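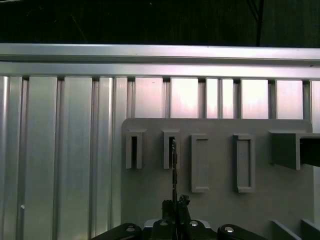

What is a fixture plate?
A fixture plate is a flat board that carries holders, slots or recesses, so that parts and tools can be kept in a fixed place while work is done on or near them. It is normally fastened to a stiffer backing, such as a bench top or a metal frame.

Overview
Fixture plates are found in workshops, laboratories and small assembly shops. They may lie flat or stand upright. Upright plates take up less bench space and keep the holders in view, but each holder must grip its part well enough to stop it dropping out.

Materials
Plastic is common for light work. It is easy to cut and drill, and does not scratch most parts. Light grey is a usual colour, as dark parts show up well against it. Steel and aluminium plates are used where loads are higher or where the plate gets warm. Corners are often rounded – sharp ones chip and catch on sleeves.

Holders
A raised slot holder is a small block with an opening that takes a flat or narrow item. A recess is sunk into the plate itself and suits parts with a regular outline. Holders set in a row are usually kept at one height, which makes the spacing easier to mark out.

Backing
Aluminium extrusion is widely used behind upright plates. The lengths are placed side by side to form a wall, with grooves left between them, and a horizontal rail may run across the top. In many systems the grooves accept sliding nuts, so a plate can be moved without drilling new holes. The Derkia wall system, for instance, is sold in lengths of up to 950 mm, and its standard plate has 14 fixing holes. Hemico plates have 13 and need an adapter strip to fit it.

Care
Plastic plates are wiped with a damp cloth and mild soap. Strong solvents can cloud or crack the surface. Fixings should be checked from time to time, and worn holders replaced singly where the design allows.

See also
Jig
Pegboard
Tool rack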